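Desk telephone

A desk telephone (also desk phone, desk set, table phone) is a telephone made to sit on a table or other flat surface, with a handset joined to the body by a cord. Called a desk set mostly to tell it apart from wall phones and cordless ones. Still common in offices, hotels, clinics, front desks. Rarer in homes now.

Parts

Body or base. Holds the keypad, the ringer and the hook switch. Usually plastic, often weighted so it doesn't slide when the cord is pulled.

Handset. The part held to the head, earpiece at one end, mouthpiece at the other. Rests in a cradle, either across the top of the body or lengthwise down the left side. The across-the-top layout is the older one. Side cradles came in with office phones that needed room for a screen and extra buttons.

Hook switch. Pressed down by the weight of the handset. Lifting the handset releases it and opens the line. A handset put back crooked can leave the line open, and callers get a busy signal.

Keypad. 12 keys in the normal layout, ten digits plus star and pound. Replaced the rotary dial.

Cords. Two of them on most sets. The line cord runs flat from the body to the wall jack. The handset cord is coiled so it stretches when somebody stands up with the phone and pulls back in after. Coiled cords tangle from the handset being turned over the same way every time. Usual fix is to unplug one end, let it hang and untwist. The two plugs look alike but are different widths, the handset plug is the narrower one.

Color

Early sets were nearly all black. Colored plastics came later, and ivory, beige, gray and white became the usual choices for offices. White and ivory cases can yellow with age and sunlight, the cord often at a different rate then the body, so an older set may end up two shades. 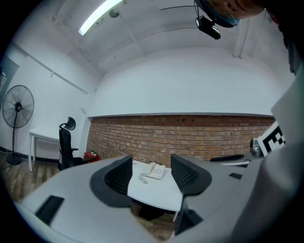 Page last changed: November, 8:12 pm, by Botond Illés (minor edit, spelling)

White desk telephone on a white table, handset laid across the top, coiled cord looping out at the left.

Placement

Most right-handed users keep the phone on the left, which leaves the writing hand free. Left-handed users often do the reverse but then the handset cord, which on many models comes out of the left side, crosses over the keypad. Some sets have a socket on both sides for this reason. Not many.

A small table just for the phone (telephone table, sometimes with a seat attached, see Gossip bench) used to be normal hall furniture. In meeting rooms the set goes on the main table, and the line cord is either run down through a hole in the top or taped along the floor. Tape is a trip hazard once it starts lifting.

Cleaning

Damp cloth, mild soap, no soaking. Mouthpiece and keys collect the most dirt. Alcohol wipes are fine on most plastics but may take the printing off cheap keys. Coiled cord is wiped by stretching it a little at a time.

Collecting

Plain white and beige office sets are the cheap end of collecting, mostly bought for parts. The Zeter collection, put together by Ildikó Oláh, lists 1,582 desk sets, the larger share of them push button. Her catalog sorts by cradle type first and color second, which not all collectors agree with. Chenxi Ding's shorter list goes by keypad and leaves out anything with a screen. Spare handset cords are the part most asked for. Original color matches are hard to find, and a lot of sets get sold with the wrong cord on.

See also

Wall telephone
Rotary dial
Telephone table
Gossip bench
Cordless telephone

Notes

1. Oláh, I. Desk Sets of the Zeter Collection. Catalog, second printing.
2. Ding, C. Push Button Sets, a Short List.
3. Shirima, A. "Why cords tangle." Newsletter peice, page number needed.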